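2020年6月7日(日曜日) 作業ノート 藍の還元槽、二回目の仕込み

今日は朝から藍の甕を見ました。四月に立てた一番甕はもう力が弱いです。布を入れても、緑色にはなりますが、空気に出したあとの青が浅い。三回重ねても空色のままでした。それで二番甕を新しく仕込むことに決めました。以下は自分のための記録ですが、Murray Hollisさんも来週この続きをしますので、なるべく順番に書きます。

材料。すくもはTsangの店から届いた袋を使いました。前の袋より土の匂いが強く、手でもむと少し湿り気を感じます。重さは695グラム。全部を一度に入れないで、先に半分だけ灰汁で練りました。だまが残ると後で底に沈みますから、ここは急がないほうがいいと前回学びました。練る時間は16分。腕が疲れましたが、耳たぶより少しかたい状態になりました。

灰汁は木灰から取った一番灰汁です。木灰はKulticoの窯からもらったもので、ふるいにかけても細かい炭が混じっています。上澄みだけを静かに移しました。指でさわるとぬるぬるします(手袋を忘れました。あとで酢水で洗いました)。pHは試験紙で見ただけなので、正確な数字は書きません。色は一番濃いところより一つ手前です。明日、計器の電極を校正してから、もう一度測ります。

ふすまは煮てから冷まして、まだ入れていません。前は初日に入れて、発酵が早く進みすぎました。今度は表面に膜が見えてから入れるつもりです。石灰も同じで、匂いが変わるまで待ちます。 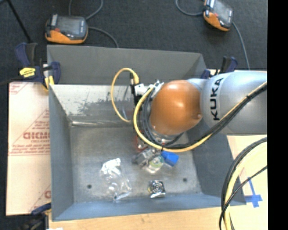
水温について。甕の外側に毛布を巻いて、夕方に測ったら28度ぐらいでした。夜は下がると思います。電熱の帯を使う案もありますが、一番甕のときに片側だけが熱くなって、そちらの壁に藍が固まりました。ですから今週は毛布と湯たんぽで様子を見ます。湯たんぽの湯は、寝る前に一回かえます。

次に試し布のこと。Skimonの木綿と、Prallavovの麻を同じ大きさに切りました。木綿は糊が残っているらしく、水を落とすと玉になって、なかなか入っていきません。炭酸ソーダで一時間煮て、湯を捨てて、もう一度煮ました。湯は二回目でも薄い茶色でした。麻のほうは一回で水をよく吸います。けれども麻は折り目が固く、そのまま染めると折り目に白い線が出ます。先に水の中で折り目をよくもむ必要があります。この点は前のノートに書いていなかったので、ここに書いておきます。

一番甕は捨てないで残します。弱い甕は薄い色を染めるのに便利です。濃い甕に短く入れて薄い色を作ると、洗ったときに色が落ちやすいと感じています。弱い甕に何回も入れた色のほうが、しっかりします。これは私の印象だけで、比べた試験はまだしていません。やるとすれば、同じ木綿を2枚用意して、一枚は二番甕に一回、もう一枚は一番甕に五回か六回。見た目の濃さがだいたい同じになったところで、石けんで洗って比べます。日光の試験も、南の窓で一緒にできます。

費用。すくも、炭酸ソーダ、試験紙を合わせて3,075円でした。領収書は青い封筒に入れました。

Hollisさんへのお願い。かき混ぜるのは朝と夕方の一回ずつ、棒を底まで入れて、泡をあまり立てないようにゆっくり回してください。混ぜる前に表面を見て、紫がかった光る膜があるかどうか、匂い(私は「古い干し草」と書いていますが、自分の言葉でいいです)も一緒に記録してください。甕のふたは少しだけ開けておきます。

疑問がひとつあります。一番甕の底の沈殿を少し二番甕に足すと、立ち上がりが早くなるという話を読みました。菌を移すという考えはわかりますが、古い石灰も一緒に入ってしまいます。おたま一杯なら影響は小さいでしょうか。水曜日まで変化がなかったら試します。

夕方の最後の確認。表面に小さい泡が少し、膜はなし。液は茶色で、棒の先だけ緑っぽく見えました。試し布はまだ入れていません。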